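FOR IMMEDIATE RELEASE - March 3, 2026

Stunico to open seed and garden library in Maldonado this April

MALDONADO - Free seeds, no library card, no fees. Stunico opens its first walk-in seed library in April, ground floor of the Elen building. Shelves are going in now. Doors open at 12 each day.

Visitors can take up to 4 packets per visit. Beans, squash, lettuce, herbs, a good range of native flowers. Bring back saved seed in the fall if you can - no penalty if you can't.
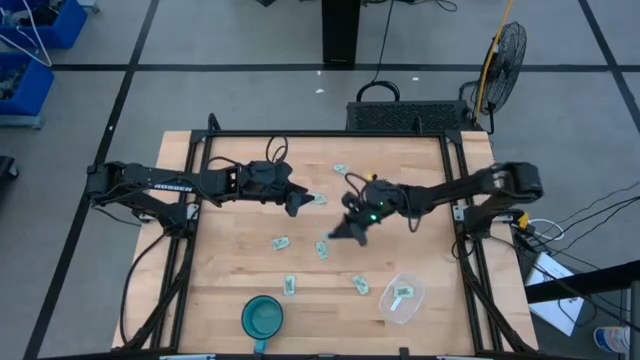 Stunico Press Office

Packets come labeled with planting depth, spacing and days to harvest. Spanish and English both. Growing notes for balconies and small yards are on the back, written by local gardeners who have dealt with our clay soil and late frosts.

The project is paid for by Cimeck, which has commited funding for 3 years. That covers seed stock, cold storage and the workshops. Tool lending starts later, date to be confirmed.

Workshops for the opening month: starting tomatoes indoors, composting in a small space, saving bean seed. All free, sign up at the front desk. Kids welcome with an adult.

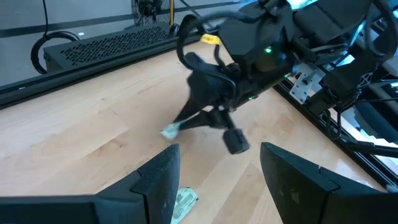

Seed donations accepted now. Please write the variety and the year on the envelope, and keep it dry. No treated seed, no invasives - the full list is posted at the Elen entrance. Hybrid seed is fine for the take-one bin but wont be added to the main collection.

School and community gardens can ask for larger amounts. Allow 7 days for a reply.

Press visits before opening by arrangement with the Stunico Press Office.

- ENDS -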